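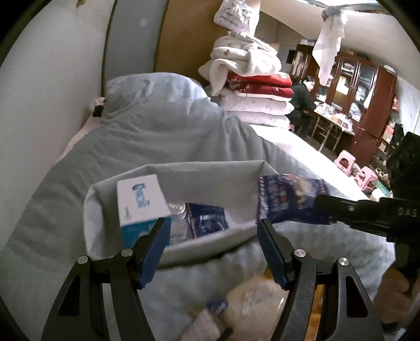
Snack packet at the mouth of the bag, second gripper on it.

May 30, 2025

Long day on bags. The sheet said soft bag, mixed goods, on the bed, and it stayed on the bed until we stopped. My wrists are sore but less than in the first month.

The gray bag is harder than it looks on the sheet. The mouth sags when you let go of it, so one gripper ends up minding the cloth while the other one brings the item over. With my own hands I would hold the rim with two fingers and not think about it. With the grippers I have to decide which side does what before I start, and if I change my mind halfway the run gets marked as hesitant and I do it over. I had a few of those before lunch. Boxes are fine. Snack packets slide, and if you squeeze at the puffy part they turn in the jaws. I pinch near the seam now.

I was thinking today that it is the same work I did at the Grelham depot for 7 years, only slower and on a duvet. Goods come out of a tray and go into a bag. When Plendico put the first arms on the packing line in February, they took over the cartons, all the square things that come in known sizes. What was left for people was the awkward stuff, and then some of us were asked if we wanted to come over here and pack the awkward stuff with grippers so the arms could learn it. I said yes mainly for the hours. No nights, and I am home by six.

The depot is different when I go back for my pay slip. The line has three people where there used to be a full row. They watch the screens and walk over when an arm stops. One of them told me she walks more than she ever did and lifts almost nothing, and that her back is better and she is bored. The supervisor's whiteboard with the names on it has gone. Kesidach makes the schedule and it comes to your phone, and if you want to swap a shift you ask the phone. It is fair, I think. I could talk the supervisor round and I can't talk Kesidach round, so I suppose it is more fair to everybody else.

Pay is a little up over here, but there is no packing bonus. At the depot I made the bonus most weeks. I did the sums again tonight and I come out nearly level, with less bus fare.
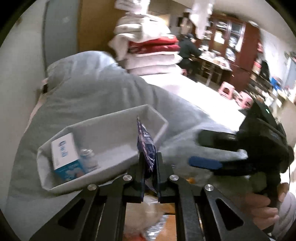
Blue packet in the fingers, the box and the little bottle still in the tray.

The tray runs were better than the bag by itself. You go in from above, close on the thing, lift, and carry it across. The crinkly blue packet makes a good noise when it is held properly, and I have started going by the noise. I doubt the arms will. The small glass bottle with the metal cap is the one I dislike. The rubber pads grip glass well enough, but there is not much height to take hold of and it likes to stand close to the box. I asked if I could move it to the middle of the tray first and was told to leave it how it falls, as customers' things are not going to be spaced out either.

My count for the day was 109 accepted runs. The total on my login is 1137, and I wrote that down because they reset the logins when the Salgado contract starts and I would like to have it somewhere. Salgado is pharmacy goods, so small boxes and bottles, probably a lot more of what I had in the tray.

There was some talk at the break about what happens when the soft items are learned. The answer we got was that there will always be new items. I believe that for a year or so. One of the others wants to get on the course for line attendants before it fills up. It is 3 evenings and a test, and the depot pays. I took the form. I have not filled it in. Part of me would rather stay with the packing while there is packing – I know how to do it, and it is strange but pleasant to have someone ask how I do it and write down the answer. At the depot we were only ever asked how many.

Things I want to remember for tomorrow: heavy items to the bottom of the bag before the packets. Rest the elbows between runs. Ask for the smaller grip on the right handle, the one I have now makes my thumb reach. Bring the other shoes.

Came home and unpacked the groceries and noticed I was doing it one thing at a time, lifting each one straight up and stopping before I put it down. It took over twice as long as it should. Rice and eggs for dinner. The form is on top of the fridge and it has to be in before the end of next week.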